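Robot Handling Lab
Handout 6: When the gripper closes and nothing comes up
October 5, 2021

Please read this before lab and bring it with you, folded up in a pocket if you like. It is longer than the last one, for which I'm sorry, but it covers the fault that has eaten more of this course's lab hours than everything else put together, and I would like you to meet it on paper first.

1. What went wrong in the Curberg run

You will remember from last week that the Curberg exercise is a simple one to describe. The arm reaches into a clear bin, takes hold of a piece of cloth, lifts it, and moves it to a second bin. We left it going through one long session and it made 698 attempts. Of those, 182 were marked in the log as failed, and that by itself is no great scandal, because cloth is hard and everyone who works with it has numbers like that.

The trouble was in the other pile. When we sat down with the recordings (a slow evening, with a good deal of tea) we found 70 attempts that the log called successful in which the fingers had come up with nothing between them. The arm had gone down, closed, risen, traveled across, opened over the second bin and reported a job well done. I still find it a little touching to watch - it is so very sure of itself. 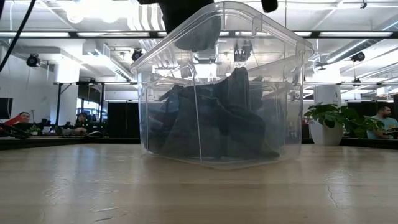

Now, why would it believe such a thing? The Bruler controller we use decides whether it is holding something by looking at how far apart the fingers are when they stop. If they stop early, something must be in the way, and so it must have a grip. With a wooden block this works beautifully. With a thin fold of fabric the fingers stop almost where they would stop if they were empty, and so somebody before us had set the threshold very tight, to catch the thin folds. That was a sensible thing to do on the day. But the fingers had since been changed for a slightly different pair, the zero position had shifted by nearly 2 millimeters, and no one had run the zeroing routine again. From then on, empty fingers counted as full ones.

I want you to notice that no part broke. The motor was fine, the fingers were fine, the code did just what it had been told. You can have a real fault in a machine where every piece passes its own test.

2. Why this is a safety matter as well

Some of you asked after class whether an empty grip is really worth a whole handout, and it's a fair question. Think about the opposite error. If the zero drifts the other way, the controller believes it has let go when it hasn't, and the arm will drag the cloth, and perhaps the bin with it, to wherever it means to go next. A bin pulled off a table toward a person's lap is a different kind of afternoon. The fix for both errors is the same, so we may as well learn it once and properly.

3. What to do at the start of every session

a. Press the stop button and release it again, so that you know it works and your hand knows where it is.

b. Look at the fingers before you power the arm. Check that both are tight on their mounts and that the tips line up with each other. Wiggle them. If one moves, call me over.

c. Run the zeroing routine from the Rangel menu with the fingers empty. Write the value in the lab book even when it hasn't changed, please, and put the time next to it.

d. Do one empty close on purpose, well clear of the bins. The log should say "no grip". If it says anything else, stop there.

e. Keep the wrist view open while the arm is running and glance at the fingertips after each lift. Your eyes are still a better grip sensor than the one we paid for.

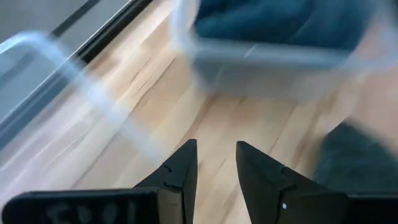
4. Reading the log

The Seltov log gives you one line per attempt. The columns you want are the finger gap at close, the motor current at close, and the verdict. Plot the gap against the attempt number before you plot anything else. In the Curberg data you will see a clean step where the fingers were changed, and once you've seen it you will wonder how we all walked past it.

Then look at the current. Fingers that meet each other push hard against something stiff, and fingers closing on cloth push against something soft, so the two curves rise differently. It isn't a perfect test and a thick seam will fool it, but using gap and current together catches most of the empty grips that either one alone would miss.

5. For next week

Take the Curberg file from the course folder and write a rule, in plain sentences or in code, that would have flagged the false successes without throwing out too many of the good ones. One page is plenty. Tell me as well which attempts your rule gets wrong, and have a guess at the reason. I read those parts first.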